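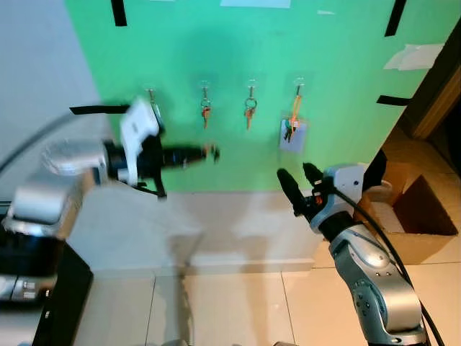

Slide 1. The key wall, four hooks, both arms near it.

Say good morning, thank Rogério Dantas for the invitation.
At Workneh the porter gave out keys by hand for 17 years. Now the robot learns this task. Explain slowly: the porter keeps the job, but the work is different. Less walking, more checking of the list.
Bronisława told me she misses the small talk at the desk. Pause here.

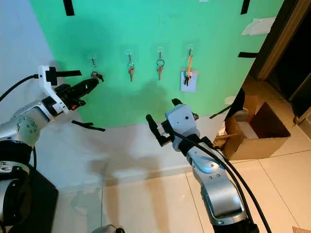

Slide 2. What the staff asked us

Who is responsible if a key is missing? Can I still take it myself at night? (Yes.) Trial goes until December.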